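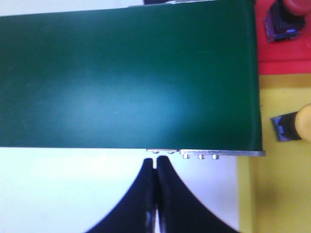
A belt that small should never be tensioned by feel, according to Shalini Upadhyay, and most of the trouble people have with bench conveyors starts with somebody doing exactly that. Two turns on one side, two on the other, and the assumption that the screws were even to begin with.

Upadhyay has maintained short conveyors for 13 years, first on the packing floor at Trodmont and now at Jisent, where the units sit on tables and feed small parts to inspection and sorting stations. The green belt is the standard one in her shop. It is a matte cover over a woven core, joined with a finger splice, and it is cut from roll stock supplied by Shakya. The finished loops measure 1512 millimeters.

"The length matters more than people expect," she said. "On a long line you have plenty of belt to absorb a bad cut. On a short one, if the ends are out of square by a millimeter, the belt will walk to one side and stay there. You can steer it back with the tail roller, but then you are running the roller crooked to hide a crooked belt."

Her procedure for a new belt begins with the frame. The side rails are checked for parallel with a caliper at both ends, and the rail bolts are tightened only after that. She then fits the belt with the tension fully released, draws two pencil marks on the edge 1000 millimeters apart, and takes up the slack until the marks have spread by three millimeters. That gives 0.3 percent elongation, and she stops there.

"People keep going because the belt still feels soft when they push on it with a thumb," she said. "It is supposed to feel soft. It carries a few hundred grams. If you pull it up like a guitar string, you load the bearings, and the bearings on these are the cheapest part of the whole unit."

Tracking comes next. The belt runs empty at low speed for 20 minutes. Adjustments are made at the tail end, a quarter turn at a time, with a wait of several full revolutions between them. She writes each adjustment on a card kept with the unit. Asked whether the card was necessary, she said that it was the only way to know whether the last person had been chasing the same problem.

Surface wear came up more than once in the conversation. Light scratches on the cover do not concern her. They come from burrs, from tools set down on the belt, and from parts that are stopped against a guide while the belt keeps moving underneath. She looks instead at the edges and at the splice. A frayed edge means the belt has been rubbing on a rail, and a splice that has begun to lift will catch on the first thing it meets.

"A scuffed belt can run for years," she said. "I had one logged at 897 hours when I took over the bench, and it looked terrible. It tracked perfectly. I replaced it eventually for the splice. The scratches had nothing to do with it."

Cleaning is done with a damp cloth and a mild detergent. Solvents are kept away from the benches, after an incident at Trodmont in which a full row of covers was wiped down with degreaser and hardened within a month. The underside gets the same attention as the top. Dust collects on the slider bed, and a dirty bed will raise the motor current before anyone notices a change in speed.

She was less patient on the subject of fasteners. Side plates on small conveyors are often held with short screws into thin metal, and the threads strip easily. Her shop uses a torque driver and a medium-strength thread locker, applied sparingly. Heads that stick out below the rail are checked by hand every January, along with the roller end covers.

Lighting was the last item. When Jisent moved its inspection stations to the Flendport building, the overhead fixtures put a broad reflection on the belts, and pale parts became hard to pick out. The stations were turned 90 degrees. A darker cover had been considered, but the sample offered showed dust too clearly.

"We kept the green," Upadhyay said. "We had four rolls of it on the shelf."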